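Speaker notes: Labels that survive the workday
Gistivard Small Business Evening, 2 April 2025

Slide 1 - Title

Welcome. Check that the people at the back can hear. The talk runs 24 minutes with questions after. The handout has the type sizes and the test sheet, so there is no need to copy anything down.

Slide 2 - Why a whole talk on labels

Start with the cleaning cupboard story. A shop I worked with in Gistivard had a cupboard full of refilled bottles. Half had masking tape with pen on it. The pen had run. Two bottles said "floor" and held different products. The person who knew which was which was on vacation. They poured both out and bought new ones.

Pause. Ask for hands: who has a bottle like that at work right now? Wait for the laughter to stop before moving on.

The point of the slide: a label is written once, by somebody with time, and read many times by people in a hurry. So most of the effort belongs at the writing end.

Slide 3 - What has to be on it

Name of the contents. Dilution, if it was diluted. Date filled. Any hazard wording carried over from the original container. Say clearly that I am not giving legal advice and that they should look up the rules for their own workplace. Some products need the full original label repeated and a short version won't do.

Keep this slide short. People want to argue about dates. Park that until the end.

Slide 4 - Words first, then color

Color coding is useful in a building where everybody learned the same colors. It breaks when a supplier changes the cap, or when a new person comes from a place that used green for something else. Print the name in words and let color be the second signal.

Mention the Flosar bakery job. They had 6 colors for their tubs, and the chart explaining the colors was taped inside a cabinet door. We cut it to two colors and put the words on the front. The chart went in the trash.

Slide 5 - Type size

Hold up the printed sheet at arm's length. Then walk to the third row and hold it up again. The same word in four sizes. Ask which one they can read without leaning in.

For a bottle, the name should be readable from a standing position with the bottle on a low shelf. For a bin or basket, a step further back than that. All caps is fine for one word. For a full line it slows people down, so use ordinary capitals and lowercase.

If anyone asks about fonts: plain, medium weight, nothing narrow. Move on quickly or this takes ten minutes.

Slide 6 - Which side does it go on

Ask the room where they would stick a label on a basket. Most will say the front. Then ask what they see when they are standing over it.

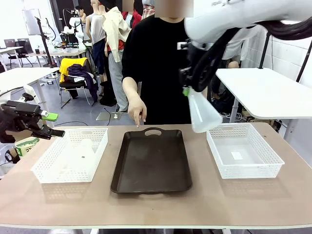 CONTAINERS AND PLACEMENT

Mesh baskets are awkward. A sticker on a perforated wall has very little surface to hold on to, and the corners lift. A label lying flat in the bottom can be read from above while the basket is empty, and then the first thing dropped in covers it. For anything with holes in the sides, use a hanging tag or a clip-on card holder on the rim facing the aisle.

Solid trays are easier. Put the label on the short side, next to the handle, where the eye goes anyway.

For spray bottles, go on the flat of the body and stay clear of the part the hand wraps around. Never label the nozzle or the cap. Caps get swapped.

Slide 7 - Materials

Paper with clear tape over it: fine in an office, gives up near a sink. Vinyl: good almost everywhere, hard to remove. Polyester: best around solvents, costs more. Wipe the surface, let it dry, press from the middle outward, and leave it alone overnight before it gets wet.

I used the Trokska depot as a test. We put up 809 labels in April and went back a year later. The ones that failed were nearly all on dusty shelves or curved surfaces. The printer made no difference that I could see.

Slide 8 - The stranger test

Hand the labeled item to someone from another department. Ask what is in it and what they would do with it. Don't help. Write down what they say, including the wrong parts - those are the useful ones.

Slide 9 - Questions

Likely ones: handheld printer or sheet labels (sheets if you do more than a page at a time), bilingual labels (yes, same size for both), whether to date everything (yes for liquids, no for hardware). If it goes quiet, go back to the two "floor" bottles.

Collect the test sheets at the door.

Related talks
Shelf maps for small stockrooms
Writing a sign people will read
The Biswas binder: one page per machine
Color charts and when to retire them

We use cookies to remember your settings. Accept | Decline

Contact | © 2025 Gistivard Small Business Evenings | Back to top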